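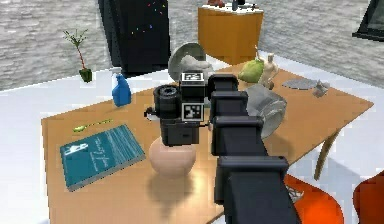
What's the best way to keep cut tulips from flopping over after two days?

Cold water, only a couple of inches of it, and a vase with a narrow neck so the stems have something to lean on. Trim the ends every other day and keep them away from the fruit bowl.

I get asked that one so often at the shop that I finally put it at the top of the page! Tulips keep growing after they're cut, so they will always bend a bit toward the light, and I've come to like that. But a good narrow neck makes all the difference, and that brings me to the Mistero.

Mistero Bud and Bunch Vase
Item no. 3223
Made by the Drisau pottery
Page updated 2018-03-27

I've carried Drisau pots since I opened, and this is the shape I take home myself (I own more of them than I'd like to admit). It's a round-bellied vase with a small mouth, and it's happiest with a loose handful of stems. Five or six tulips, a branch of quince, three garden roses and a bit of whatever is growing by the fence. You drop them in, give the whole thing a quarter turn and walk away. No floral foam, no tape, no chicken wire.

The shape goes back to 1954, when the pottery was mostly making oil jars and somebody shrank one down for the kitchen windowsill. They still throw it by hand, so the mouths vary a little from one to the next. If you need a matched pair, tell me in the order notes and I'll go through the shelf and pick two that look like sisters.

Size and care

Height: 18 cm
Finish: matte outside, clear glaze inside
Holds water: yes, glazed all the way up to the lip
Dishwasher: please don't
Foot: unglazed, so put a saucer or felt pad under it on good furniture

For cleaning, I fill it with warm water and a spoonful of baking soda, leave it overnight and go in with a bottle brush the next morning. If you've let things go green in there (we've all done it), add a handful of uncooked rice and swirl. Matte glaze does pick up fingerprints, especially after you've been buttering toast, and a damp cloth with one drop of dish soap takes care of it. Skip the scouring pads, they leave shiny patches that never come out.

What to put in it

Spring: tulips, ranunculus, grape hyacinth if you can find long ones.
Summer: sweet peas! They were made for this vase. By August I switch to zinnias, and I strip every leaf below the neck or the water turns to soup.
Fall and winter: seed heads, eucalyptus, a single bare branch. Dried stems don't need water, so drop some clean gravel in the bottom to keep it steady.

What I wouldn't put in it is a big supermarket bouquet straight out of the sleeve. It won't fit and you'll be cross with me. The Loron is the one for that, it has a wide open mouth and it's much heavier.

Colors and shipping

The glazes change with each kiln load, so what's on the shelf this month may not come back. Email me if you have your heart set on something and I'll tell you what I've got. Orders over $70 ship free, everything else goes at cost. I double-box every vase. If yours still shows up in pieces, send me a picture of the box within a week and I'll replace it or refund you, whichever you like.

Gift wrap is brown paper and cotton string, and there's no charge for it. Just put the name for the tag in the notes.

Nia Rees
Tsoukalas Home & Garden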